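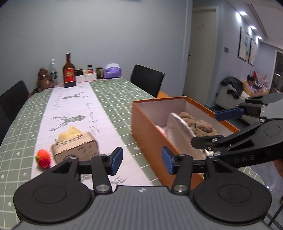

Idalina Baptista sells table linen in Jevville and wants me to believe that a runner changes a room. I am not convinced. A strip of cloth with two deer heads on it is still a strip of cloth.

"People eat slower when the table is dressed," she says. Has anyone measured that? She laughs. "No. I watch my family."

Her rule is a plain pattern underneath, such as a white grid on sage green, and something busier down the middle. I point out that the deer come with lines of script, and ask who reads a table. "Guests do, when the talk runs out," she says – a fair answer, though not one that sells me a runner.

She changes hers every Wednesday. I asked what happens if she skips a week. "Nothing," she said. "I just notice the crumbs more."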